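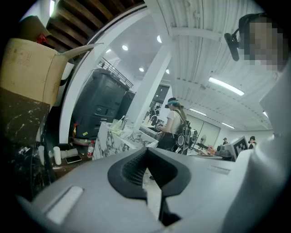

Can a robot learn a kitchen job from people who never touch the robot?

Mostly, as long as the people hold the same kind of gripper the robot will use later and the recordings know where that gripper was at every moment. Ours got to 86 percent on the easiest job we tried, and a good deal lower on the hard ones.

6 min read

I've been promising a picture page for ages, so here we go. This is the Skorkham study, the one I keep bringing up at lunch, and I wanted to put a few pictures next to the results before I forget which day was which. There's a proper paper draft too, but it's dry and has a lot of tables in it, and people kept asking me what the work looks like.

Quick background for anyone who came in through the Irnden link. We had a hunch that a policy trained on demonstrations from a busy room would hold up better than one trained on demonstrations from a tidy one, even with the same number of recordings and the same jobs. Busy meaning people walking past, things piled up, somebody else's arm in the view, light coming from every direction. Farzad Ghaffari had the opposite hunch. He figured the mess would just eat up training time. We bet a dinner on it, and I'll get to who paid.

So we collected two sets. The tidy set came out of the small room at Bunnag, with one person recording at a time and a bare wall behind. The busy set came from shared sessions with several of us recording side by side. Altogether 14 people took a turn. We kept 1,928 recordings after cleaning and threw out 446, which hurt! Most of the ones we lost had the same trouble: the marker went out of view for too long and the position track jumped. You can patch a short gap by filling in between the two ends, but past a certain length you're making up motion, and the policy will happily learn your made-up motion.

A word on the markers, as they ended up mattering more than I expected. Our first version had one flat square on top of each gripper. That's fine while you hold the thing level. The second you roll your wrist to get under something, the square turns away and you've lost it. Pongsak Mahawong kept asking for a cube so that a turned wrist would still show the camera a face or two, and I kept saying it would be bulky and annoying (it is bulky and annoying). We tested it anyway on a batch of pouring and wiping, and the number of lost tracks dropped so much that I stopped arguing the same afternoon. 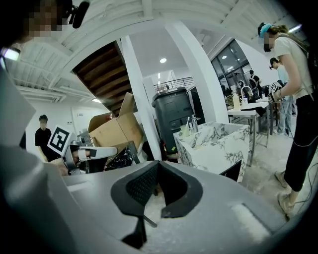 Side-by-side recording near the stairs, marker squares facing up.

The busy sessions have a rhythm you only pick up after a few rounds. Everybody wants to start at once, and then two people reach for the same spot and both recordings are junk. We tried a schedule with fixed turns, and it was miserable, lots of standing around. What worked was splitting the jobs by location. If your job lives on one end of the counter, you stay on that end until your count is done, then you swap with the next person.

Cables are the other thing. I'd love to go fully wireless — we tried it for a week in July and the timing between the two hands drifted enough that bimanual jobs were useless. Reaching with the left while the right is a beat behind looks like nothing on video, but the trained policy hesitates in the middle of a grasp as if it's waiting for permission. So, cables, and you learn to lift your feet.

On to the part with the dinner in it. For single-hand jobs (pick it up, put it over there), the policy trained on the busy set did better in both test rooms, including the tidy one. That surprised me, and I was the one betting on it. My best guess is that the busy recordings forced the network to look at the object and the fingers and stop caring about the background. When we covered up parts of the input and looked at what changed, the tidy policy was leaning pretty hard on a corner of that bare wall.

For two-hand jobs it's muddier. The busy set won in one room and lost in the other, and the gap in both cases was small enough that I wouldn't print it on a T-shirt. Farzad says this makes it a draw. Pongsak, who was asked to referee, ruled that the bet never mentioned two-hand jobs. We had noodles and Farzad paid, under protest.

I do want to be fair to his side of it. Training on the busy set took longer to settle down, and if you stop early, the tidy one looks better. Anyone with a small budget for compute might come to the reverse conclusion from ours, and they wouldn't be wrong about their own setup.
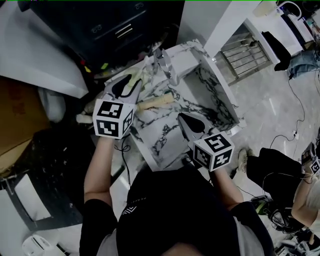

Two hands, two grippers, over the marble cabinet, a marker cube on each.

Two-hand recordings are the slow ones. You have to think about both openings at once, and new people tend to squeeze one hand whenever they squeeze the other, like patting your head and rubbing your belly. We now give everybody a warm-up with a cloth before we keep anything. I also started letting people redo a recording right away if they felt it went badly — before, we made them push on, and they got tense and the next few were worse.

Still on my list: the split by person. A few of our demonstrators are much smoother than the rest, and I'd like to know if the policy does better with just the smooth ones or if the clumsier recordings teach it how to recover from a bad grab. Kilach has offered us time on their second arm for that, so the test side is covered. The labeling is on me, and I'm behind on it.

If you want the settings we used for filling the track gaps, write to me and I'll send the file. It's short and badly commented.

Posted 17/02/2019

We use cookies to remember your settings and count visits to this site. By continuing to browse you agree to our use of cookies. Accept | Manage settings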